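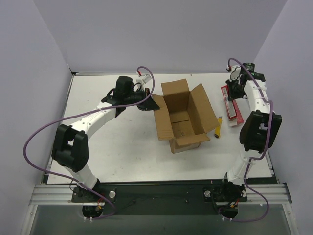
Cardboard box, open on the table.

I keep reading that a wider saddle fixes everything, so I finally bought the Plikholm. It cost me 97 dollars, and the shop in Hedbridge swore I'd feel the difference by the end of the first block. I felt something, all right.

My old seat had 1559 miles on it and a tear down one side. The Plikholm is softer when you poke it with a thumb – I'll give them that. Forty minutes into the Rivadeneyra loop my legs were rubbing on the nose and I was standing up on flat road just to get a break.

The forum answer is always "give it time." Maybe. The Plostberg people say their seats need 80 miles to break in, but what part of molded foam and plastic is breaking in? My guess is that it's the rider.

I dropped the nose a hair and slid it back on the rails. Slightly better. I'll ride it through October, and the old one stays on the shelf with tape over the tear.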